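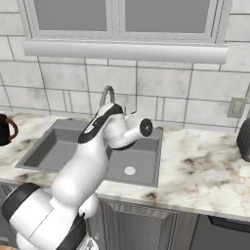
Can I try a manipulation policy in a kitchen before I buy an arm?
You can, and that is the main use for the product this talk covers. Skutix is a simulated kitchen package from Merevik. You load it, connect your own controller or policy, and run tasks against it on a workstation.

Speaker notes: Skutix, four months in
Speaker: Aivar Baranauskienė
Slot: 35 minutes, questions at the end

Opening (keep it short)

Say who we are. Oda is a small team, we write control software for other companies' arms, and we pay for Skutix like any other customer. Merevik has not seen these slides.

Say what the talk is: a review of one product, with the parts we like and the parts that cost us time. Mention that the license question will come up and that I answer it near the end.

What you get

The base package is a set of kitchen layouts, a task list, and a connector for your policy. Counters, cabinets, sink, window, appliances and wall finishes come as separate assets, and you can swap them. Each layout loads with an arm already placed. You can move the base, but do it in the layout file. Moving it by script works until the next reset and then it goes back.

There are two kinds of view to work with. The room view shows the arm against the kitchen and is mostly for people. The gripper view looks out past the fingers and is what we feed to the policy. Ask the room how many use a wrist view only. Wait for hands.

How we tested

We picked the sink area for most of our work. It has a rim, a divider, sloped walls and a tall faucet, so there are plenty of ways to plan a bad path. Mārtiņš Lill set up the runs. We did 605 of them with the same policy and changed the layout between batches.

We logged three things per run: did the arm reach the target pose, did it touch anything on the way, and how long did the planner take. Do not read the table out loud. Point to the contact column and move on.

Main finding on contacts: the faucet caused more trouble than the sink did. Our planner treated the spout as a thin object and cut too close with the forearm. That was our bug. We would have found it on hardware too, at the price of a faucet.

Second finding: small offsets matter. If the sink sits slightly skewed in the gripper view, a policy trained only on square views drifts toward one basin. Show the next slide here and give people a few seconds with it. Fingers open over the front of the counter, both drains in view, nothing held. Ask which basin they would send the arm to if the instruction only said "the sink." We had to rewrite our instructions to say left or right.
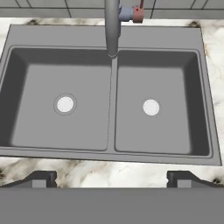 What we did not like

Setup took too long. The connector expects joint names in Merevik's own order, and the manual lists them in a different order on two pages. Support fixed our copy in a day, but the manual was still wrong in May.

Water is not included. You can send the arm to the faucet handle, but do not plan on learning anything about wet dishes. Say this clearly, a few people will be here for dishwashing.

Surface finishes look good but have little effect on grip. If you need friction values you can trust, measure your own and type them in.

Compared with Linurau

Linurau is the other package we tried. It starts faster and the manual is better. It has fewer kitchens, and the fixtures are harder to change. If you only need a tabletop with blocks, get Linurau. We kept Skutix for the kitchens.

Price and license

Our license is 2000 euros a year and covers 3 seats. Renders can be used in talks and papers. Assets cannot be passed on to customers, so if you deliver a test setup, the customer needs a seat too. Check this with your own legal people.

Questions to expect

Does it replace hardware testing? We still do every release on a real arm. The simulated runs come first and catch the dumb mistakes.

Can you bring your own gripper? Yes, with a model file and some patience. Mārtiņš can take the details, he is in the second row.

Leave the contact slide up.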